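Minutes, March meeting

Present: Radomir Dimitrov (chair), Seul-gi Hyun (minutes), representatives of Procurement, Stores and Finance. Meeting opened 2:05 pm.

1. Minutes of the previous meeting

Approved with one correction: under item 4, "Hilleo" should read "Santoro" as the holder of the freight contract.

2. Freight and receiving

Santoro has moved its afternoon pickup to 3:30 pm. Outgoing parcels need to be on the dock shelf by 3:00 pm with the customs form in the outer sleeve. Stores reported 7 returned parcels since the last meeting, all with incomplete forms. The old form remains on the shared drive and will be removed.
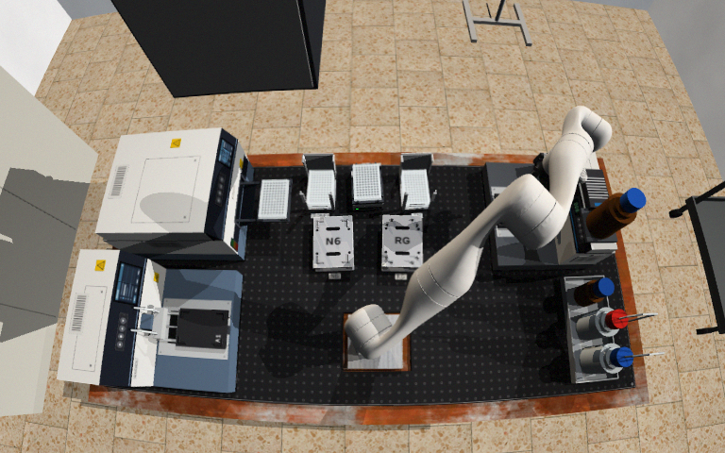

Laboratory Operations Group

3. Consumables budget

Finance presented spending to the end of the month. The balance on the shared consumables line is $2,435. Gloves and pipette tips account for most of the overspend against plan. R. Dimitrov asked whether the quarterly Stellus order could be split in two — Procurement replied that the discount applies only to orders of 100 cases or more, so a split order would cost more per case. Agreed to keep the single order and stagger delivery.

Action: Procurement to request a staggered delivery schedule from Stellus.

4. Solvent storage

The annual stock check found over 25 containers past their review date. Owners have been notified by email. Containers with no reply by the end of the month go to waste collection and the cost is charged to the group named on the inventory. S. Hyun noted that two groups share one inventory code, which needs to be separated first.

Action: S. Hyun to issue a second inventory code.

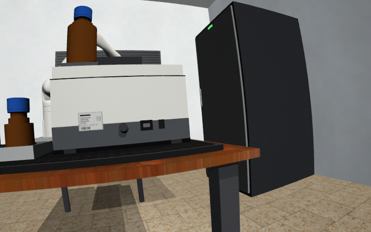

5. Paliria booking system

The trial of Paliria continues. Recurring bookings now work across month boundaries. Cancellations still do not release the slot until the next morning. The vendor has acknowledged the fault but has given no repair date. Paper sign-up sheets stay in use for the cold room until this is fixed.

Action: R. Dimitrov to ask the vendor for a date in writing.

6. Other business

The corridor floor outside Stores will be resealed in the evening, after 6:00 pm. Carts should be left inside the rooms.

Meeting closed 3:10 pm.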